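How to Clean a Bathroom Sink Properly (Even the Grimy Part Around the Drain)

Posted in Bathrooms, Everyday Cleaning

I put off writing this one for ages, if you can believe it, because who needs to be told how to clean a sink? Then in April my nephew moved into his first apartment, over on the Brolemcombe side of town, and called me at 7:20 in the morning to ask whether you were supposed to clean the sink or whether the soap more or less took care of it. (He is a lovely boy and very good at math.) I talked him through it while my coffee went cold, and by the time we hung up I figured there must be other people out there who would like the same talk without having to call me before breakfast.

So pull up a chair! I'm going to take you through the whole thing the way I do it at home: a one-piece ceramic vanity top, the kind where the counter and the bowl are all one big glossy piece. Most of it works just as well on a separate drop-in sink or a pedestal. If yours is natural stone, or anything painted or specially coated, please go by the maker's care sheet instead, as some of what I use would be too harsh for it.

What you'll need

Two soft cloths, one for washing and one for drying. Microfiber is nice, but an old cotton T-shirt cut into squares does a fine job and I used those for years.
Dish soap, the plain kind.
Baking soda.
A spray bottle of bathroom cleaner, or white vinegar mixed half and half with water.
An old toothbrush.
Rubber gloves if your hands are like mine and crack at the least excuse.
A small cup or bowl for rinsing.

You do not need a special sink product. I was given a bottle of the Kotine cream once and used it up happily, but I didn't go out and buy another. And please leave the steel wool and the green scouring pads in the kitchen. They will put fine scratches in a glossy glaze, and once a sink is scratched it holds on to dirt forever after.

One very important thing before we start: pick one cleaner and stick with it for the day. Never use anything with bleach in it alongside vinegar, or alongside ammonia, or on top of another cleaner you haven't rinsed away. Those mixtures give off fumes that can really hurt you, and a bathroom is a small room. Open the window or turn on the fan, whichever you've got.

Step 1. Clear everything off

Everything. The toothbrush cup, the hand soap, the hair ties, the little dish you keep meaning to find a home for. I put it all in a plastic tub on the floor, or on the closed toilet lid if the tub is in use. It is tempting to clean around things and I've done it plenty of times, but you end up with a ring under the soap bottle that gets harder to shift every week you leave it.

While you're at it, wipe the bottoms of the bottles before they go back. I forget this about half the time myself.

Step 2. Get the dry stuff up first

Hair, lint, crumbs of toothpaste, powder. Pick it up with a dry cloth or a square of toilet paper and put it in the trash. If you wet it first it turns to paste, and hair in particular will wrap itself around your cloth and then stick to every surface you touch for the rest of the morning. My neighbor Godfrey Shirima, who has three daughters with hair down to their waists, runs a lint roller around the rim. I laughed when he told me, and then I tried it, and now I keep one under the sink.

Step 3. Warm rinse

Run the water warm and use your cup to pour it down the sides of the bowl, all the way around. Let the tap run for 20 seconds or so after that. You're only loosening things up. Turn it off again before you start spraying, or you'll wash your cleaner straight down the drain before it has had the chance to do anything (ask me how I know).

Step 4. Spray and walk away

Spray the bowl and the flat part of the counter, not forgetting the back. Then leave it alone for five or ten minutes. This is the part people skip, and they scrub twice as hard to make up for it! Go strip the bed, or do the mirror, or sit on the edge of the tub and read the back of the shampoo. If you're using vinegar, keep it off the faucet for this long a soak. A quick wipe with it won't do any harm to most chrome, but I don't like it sitting there.

Step 5. The counter, from the back to the front

I always begin at the back and work toward myself, so that I'm never dragging dirt over a part I've finished. Fold your cloth in four and you'll have a clean side to turn to whenever one gets grubby.

If your vanity has those molded hollows at the back where a bar of soap is meant to go, take your time with them. Soap slime settles in the lowest spot and dries into a kind of skin. A wet corner of cloth laid in there for a couple of minutes softens it, and then it lifts out with a fingertip. Check the rim around them too, where little specks like to hide.

Step 6. The faucet

Use dish soap and warm water and a soft cloth, nothing stronger. Get the toothbrush in around the base where it meets the counter, because there is always a line of gray gunk there, and go around the back of it as well. You can't see back there from where you stand but you will certainly see it the day you drop an earring.

For hard water spots, I wet a piece of paper towel with the vinegar mix, hold it on the spot for a minute, and rinse very well. Wycliffe Owino at the hardware store told me he sees more faucets ruined by strong cleaners than by old age, and he has been behind that counter long enough that I take his word for it.

Step 7. The overflow hole

That small hole up in the wall of the basin is there to catch the water if somebody leaves the tap on, and it is the most neglected spot in the bathroom. If your sink smells a bit off and you can't work out why, start there. Scrub around the cover with the toothbrush and a drop of dish soap, working the bristles into the slots. Then fill your cup with warm water and pour it slowly into the opening. Do that several times. Whatever comes out, don't be discouraged - everybody's looks like that the first time.

Step 8. The stains around the drain

Now we get to the bit my nephew was really calling about.
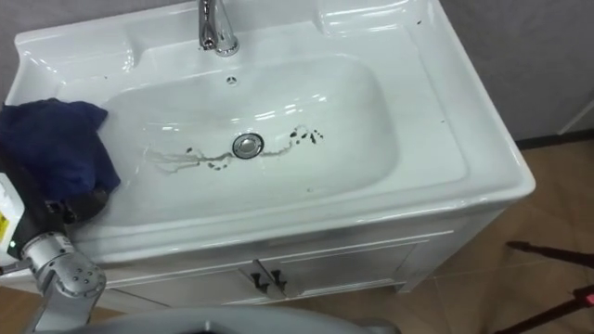 Grayish-brown streaks and dark spots around the drain stopper, with the rest of the bowl still smooth and white.

Marks like these can be all sorts of things - soap and toothpaste residue, minerals from the water, makeup, plain dirt - and I don't think it matters a great deal which, because you go at them in the same order, from mild to less mild.

First, wipe them with your damp, soapy cloth. Start at the outer ends of the streaks and move in toward the drain, so you're gathering the dirt up and not spreading it up the bowl. Rinse the cloth and go again. Quite a lot of the time this is all it takes, and you can feel very pleased with yourself.

If there is still a shadow left, rinse away the spray, sprinkle baking soda over the damp spot, and add just enough water to make a paste about as thick as frosting. Leave it on for 15 minutes. Then rub in small circles with the cloth, pressing lightly, and use the toothbrush right up against the metal. Rinse with the cup and have a look.

For anything that still won't budge, make a fresh paste and lay a wet cloth over it to stop it from drying out. Give it an hour. I had a brown mark in the upstairs sink that took three goes over one week, and I had honestly made my peace with it before it finally went.

Don't forget the stopper. Many of them lift straight out, some need a quarter turn, and some are held by a rod underneath, in which case leave it be unless you know how to put it back. If yours comes out, wash it in soapy water, underside too, and pull out whatever hair came up with it. Wear the gloves.

Step 9. Rinse, then dry

Rinse everything twice, bowl and counter both. Cleaner left behind dries to a dull film, and you'll think you didn't get it clean when you did. Then take your second cloth, the dry one, and go over the lot: counter first, then faucet, then down into the bowl. Drying is what gives you the shine! It takes a minute and I would sooner skip almost any other step.

How often?

I do the full job once a week and a quick swipe most evenings after I brush my teeth, using the hand towel that's going in the wash anyway. With a big family sharing one sink you may want to do it twice. If you've gone a month or two, don't fret, just allow more soaking time.

A few questions I get

Can I use the same cloth for the toilet? No, dear. Keep a different color for that.

Will toothpaste work in place of baking soda? In a pinch, the plain white kind. It takes a lot of rinsing.

My sink has a crack near the drain and the stain is down in it. I'm afraid that won't scrub out, and you'll want somebody to look at the crack before it gets any worse.

Next time I'll be doing shower doors, which several of you have asked for, including the reader who wrote me such a nice long note about her glass. I haven't forgotten you!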